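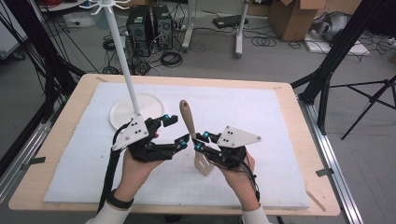
Utensil stand, hanging order and hook spacing
Sunday, bench 2, started after lunch

Purpose: settle how the kitchen tools go on the white stand before Zineb Erraji writes up the storage sheet for the Skeria kitchen. The stand is the multi-armed type, one pole on a round base, hooks at the top. The question is which tools can share it and in what order they go on.

Setup
Stand on the gridded foam board, base flat on the surface. The board is taped to the table border. I read positions off the grid lines, which is good enough for this. Anas Bennani asked for base offset as well, so I wrote the starting square in the margin of the paper log.

Tools in the set: slotted spatula (white blade, tan handle), ladle, solid spoon, whisk. The ladle is the Grakel one with the deep bowl. The whisk is from the old Belkadi drawer and has a bent loop at the handle end, to be replaced.

Hanging order
1. Stand first, with a hand low on the pole while loading. With one tool on and no hand on the pole, the base creeps across the foam board. It does not creep on bare wood. Note for the sheet: the foam is slippery and the kitchen counter will behave differently.
2. Ladle on the hook farthest from the user. It is the heaviest item and swings the most.
3. Spatula opposite the ladle, blade down. Turn the blade edge-on to the pole before letting go, otherwise it knocks the next tool.
4. Spoon and whisk on the remaining hooks, either way round.

Holding the pole
Low is better than high. Gripped near the hooks, the pole tips before the base slides. Gripped just above the base, it stays put. Grip width matters less than height – Abdelkrim Tawfik had it the other way round in his July notes, so check with him which stand he used.
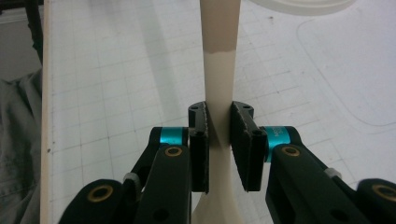
Stem finish
Matte, pale, marks easily. Wiped with a damp cloth only. Ilham Saber wants to try the Niditz cleaner on it; hold off until we have a spare stand, as I don't know what it does to the surface. Part number on the order slip is 1,608, if anyone is reordering.

Open points
– Spatula handle: the tip is smooth and round. Check clearance against the neighboring hook with the ladle already on.
– Repeat the creep check on the kitchen counter.
– Pole straightness, measured against the square at both ends. Not done yet.
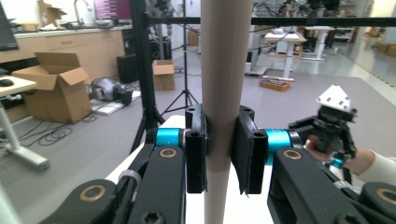 Putting away
Tools off in reverse order, ladle last. Stand goes back to shelf 11, upright. Do not lay it on its side, the hooks catch on the bin next to it. Audrey-Anne MacLeod has the board booked next, so leave the tape on and the grid clean.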